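Do drawer dividers earn their keep?

I have my doubts about most storage advice. Somebody sells you a set of trays, you spend an afternoon sorting rubber bands, and by the end of the month the batteries are back in with the string. Hajar Belkadi swears by her Farkberg set. I measured my kitchen drawer first and found it would waste a strip down one side, so I kept my money.

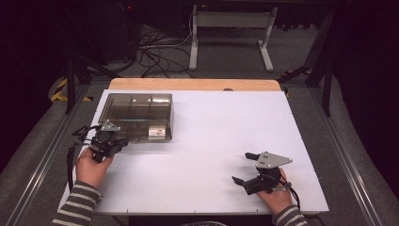
What did help was dull. Tip the whole drawer out, bin the dead pens and put back only what you have used since last August. Old jam jar lids hold drawing pins perfectly well — so do shallow tins.

As for labels, I remain unconvinced. You know where the scissors live. If you must write something, use masking tape and pencil.

Vinegar for sticky runners? I tried it and they still stuck. A rub of candle wax did better.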